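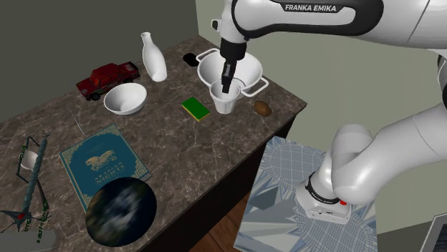
Joint de plan de travail en marbre brun : silicone neutre ou polymère hybride ?

Forum Cuisine et agencement > Pierre naturelle > Entretien et pose

ramow_pierre
Messages : 10
Bonjour,
Plan de travail en marbre brun veiné, finition adoucie, posé en décembre par une entreprise locale. Le joint arrière, entre le plan et la crédence carrelée, se décolle côté évier. J'ai aussi une auréole sombre qui part du joint et avance dans la pierre sur toute la longueur de la cuve. Le poseur parle d'humidité. De mon côté je penche pour une migration de plastifiant ou d'huile de silicone. Le produit utilisé est une cartouche acétique de grande surface, j'ai retrouvé l'emballage dans les gravats.
Questions : par quoi remplacer, et l'auréole est-elle récupérable ?

P. Ševčík
Modérateur
L'acétique est à proscrire sur pierre calcaire. Il libère de l'acide acétique pendant la réticulation, lequel attaque le carbonate de calcium à l'interface. Le film adhère alors à une couche pulvérulente et finit par lâcher. C'est cohérent avec le décollement.
L'auréole est un autre sujet. Si elle est grasse au toucher et ne varie pas après plusieurs semaines sans eau, c'est une migration. Si elle s'éclaircit au séchage, c'est de l'eau. Faites le test avant de commander quoi que ce soit.
Pour le remplacement : silicone neutre, avec la mention « pierre naturelle » ou « non tachant » sur la fiche technique. La mention « neutre » seule ne suffit pas, certains neutres tachent aussi.

Hoa.Nong
Pas d'accord sur le choix systématique du silicone. J'utilise du polymère hybride (type MS) depuis des années sur calcaires et marbres. Pas d'huile libre dans les formulations sérieuses, il se peint, et l'adhérence est correcte sur support légèrement humide. Dans une cuisine, je ne vois pas l'intérêt du silicone à part la dureté plus faible.

P. Ševčík
Modérateur
Un MS contient des plastifiants, parfois en quantité. Certains migrent très bien dans un marbre poreux. Par ailleurs la résistance aux moisissures est souvent inférieure en zone d'évier, et la surface jaunit avec certains détergents. Je ne dis pas que tous les MS sont mauvais. Je dis qu'il faut lire la fiche et demander un essai de tachage, comme pour un silicone.

Hoa.Nong
L'essai de tachage, personne ne le fait chez un particulier. On prend une chute, on pose un cordon, on attend.

P. Ševčík
Modérateur
C'est un essai de tachage.

Mwende L.
Je me permets une remarque sur la géométrie du joint, car on discute beaucoup chimie et pas du tout dimensions. Un joint entre plan et crédence reprend le retrait du meuble et la dilatation. S'il fait moins de 4 mm de large, aucun mastic ne travaille correctement. Et il ne doit pas adhérer sur trois faces : fond de joint en mousse à cellules fermées, ou ruban antiadhérent si la profondeur manque.
Quelle largeur avez-vous ?

ramow_pierre
2 mm au mieux, plutôt rien du tout par endroits. Le carrelage touche la pierre vers l'angle. Pas de fond de joint, le mastic est collé au panneau derrière.

Mwende L.
Alors le décollement se serait produit avec n'importe quelle cartouche. L'acétique a seulement accéléré les choses. Il faut recréer un jeu : soit recouper la première rangée de carreaux à la disqueuse guidée, soit l'oscillant avec lame diamantée. Protégez le plan, la poussière de céramique raye une finition adoucie.

cosmin_m
Bonjour à tous. Marbrier, je réponds sur l'auréole.
Si migration : cataplasme. Poudre absorbante (carbonate de calcium ou terre de Sommières) avec acétone, pâte épaisse, film plastique percé de quelques trous, attendre le séchage complet, retirer à la spatule plastique. Il faut souvent recommencer. Pièce ventilée, aucune flamme, gants nitrile insuffisants en contact prolongé (préférer le butyle).
Le joint doit être déposé intégralement avant. Tant qu'il reste du mastic, la source est toujours là et le cataplasme ne fait que pomper.
Pas de vinaigre pour nettoyer les résidus. Je le précise, on le lit partout.

darmawan_p
L'acétone ne va pas attaquer l'hydrofuge ? Chez moi le plan a été traité avec un produit Jokton à base solvant et j'ai eu une zone mate après nettoyage.

cosmin_m
Oui, elle peut dissoudre une partie du traitement s'il est filmogène. Un oléofuge imprégnant tient mieux, mais il faut de toute façon retraiter la zone après séchage. La zone mate chez vous peut aussi venir d'une cire. Passez un chiffon blanc avec un peu de white-spirit dans un coin caché : si le chiffon se colore ou devient gras, il y a de la cire.

darmawan_p
Chiffon gras. Merci. Je vais donc décirer l'ensemble.

Hoa.Nong
Sur l'hydrofuge : certains traitent les chants avant le joint, et c'est à mon avis la vraie erreur dans beaucoup de chantiers. Un chant traité n'accroche plus, silicone ou MS.

P. Ševčík
Modérateur
Ça dépend du primaire. Le fabricant du mastic en prévoit souvent un pour support poreux, et on peut traiter le chant après la pose, en masquant. Mais je suis d'accord sur le fond – l'ordre des opérations est rarement respecté.

ramow_pierre
Retour du 21 septembre 2018.
Joint déposé à la lame, résidus retirés mécaniquement. Évier inutilisé pendant les travaux. L'auréole s'est éclaircie sur la partie avant de la cuve, pas du tout le long de la crédence. J'ai donc les deux problèmes : eau devant, migration derrière.
2 cataplasmes faits à l'arrière. Nette amélioration après le premier, peu de différence après le second. Il reste une ligne visible en lumière rasante.
Pour la largeur, j'ai recoupé le carrelage à l'oscillant. Un carreau fendu dans l'angle, à remplacer.

cosmin_m
Laissez sécher et jugez plus tard, l'acétone fonce la pierre tant qu'il en reste en profondeur. L'eau devant vient sans doute du joint de cuve. Cuve sous plan ou à poser ?

ramow_pierre
Sous plan, collée, modèle Leneo. Je n'ai pas vu de cordon continu en dessous, seulement des plots.

Mwende L.
Des plots de colle ne font pas l'étanchéité. Dépose de la cuve, nettoyage, cordon continu, pattes de fixation. Le chant de la découpe est sans doute brut de sciage aussi, donc très absorbant.

Hoa.Nong
Et là, MS sans hésiter. La colle doit porter.

P. Ševčík
Modérateur
Les pattes portent. Le cordon étanche. Silicone neutre pierre naturelle.

ramow_pierre
Je fais un essai des deux sur une chute du plan et je reviens avec le résultat. Le poseur accepte de reprendre la cuve à ses frais, mais pas la crédence.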